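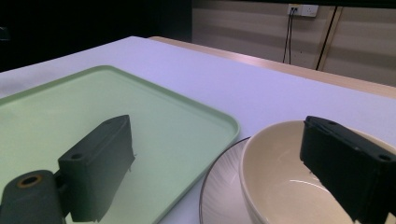 Notes for the site visit, Hatalville, November 2023
Intro to Automation – handout 5

Read before we go. Bring it with you, printed or on a phone, there's no wifi for visitors in the Sandhu building.

What the visit is
Demonstration morning at the Sandhu lab. They work on tabletop handling: trays, plates, bowls, the stuff people do without thinking and robots do badly. You will see a person collecting demonstrations by hand first, then the arm trying the same task from a trained model. Same style of gripper in both. Keep that in mind, it comes back in the write-up.

Meet at the Bresley Road entrance. Closed shoes. Long hair tied back near the arm. Bags go in the lockers.

Terms you need
Demonstration – one person doing a task once, start to finish, with the recording running.
Episode – the stored version of that. Video plus gripper position plus finger opening, all on one clock.
Policy – the thing that turns what the camera sees into a motion. Learned from episodes.
Rollout – the arm running the policy on its own.
Wrist view – camera rides with the gripper, so it sees the fingers and whatever is near them. Loses sight of most of the room.

Hand-held collection, why bother
Old way: drive the arm remotely, slow, tiring, one robot per person. Hand-held way: pick up the tool and do the task. No arm needed, you can work at any table. Cost is that you don't get joint angles, only where the tool went, and that has to be worked out afterwards from the video. If tracking fails the episode is thrown out.

Two fingers, flat blocks, open and close. No palm, no thumb. People pick it up and try to use it like a hand, and it takes a while to stop. Watch the shoulders of whoever is demonstrating, first-timers hunch.

Things to look at on the table
Rims. A tray with a low rim gives a finger very little to catch on. A deep bowl is the opposite case, one finger goes inside and the other stays outside, and the wall is what gets pinched. So the approach angle matters more than the grip force. Write down the angle you see (sketch is fine).

Occlusion. With one finger over the bowl the wrist view loses part of the rim, right when you'd want it. Ask yourself what the policy has left to go on.

Glaze and gloss. Highlights on a shiny surface move when the camera moves. Reflections of the fingers too – a glossy tray can pick up a faint one. Shadows same problem. A model trained under one set of lights can get lost under another, the lab will switch a lamp on during the rollouts so you can see for yourselves.

Pale on pale. Light bowl, white plate, white table. Easy for us, less easy in a depth image.

Numbers from the lab (they sent these ahead)
Episodes recorded for the table-clearing task: 2,000
Kept after tracking checks and review: 776
Rollouts you will watch: 15

Work out the fraction kept before we go. Then think about what kind of episode gets dropped. If it is mostly the fast ones, or mostly the ones with the gripper close to a blank wall, the data left over is not a fair sample anymore. We'll come back to this in seciton 2 of the next lecture.

During the rollouts
One line per rollout. Start position of the object, first contact, result. Use three results only: done, partial, fail. Agree in your group what partial means BEFORE the first one, last year's groups argued about it on the bus and the tables were useless.
Don't talk to the operator while the arm is moving. Questions in the gaps.
If the stop button is pressed, write stopped and the time. It still goes in the table.

Trying the tool
Everyone gets a turn if time allows. Five tries each, same task. Keep the camera pointed at the work, don't swing it round to look at your friends, fast turns break the tracking. Move slower than feels natural. Set things down, don't drop them.

Write-up
Two pages max plus your table. Should cover:
– what the wrist view can't see, with one case from the visit
– one difference between the human demonstrations and the rollouts
– your answer on the 776 and what it does to the training set

No need to describe the building or the bus ride. Reading is the Grimmont chapter on grasping, first half only, skip the proofs.

Hand in throught the usual folder, one file per group, names on the first page.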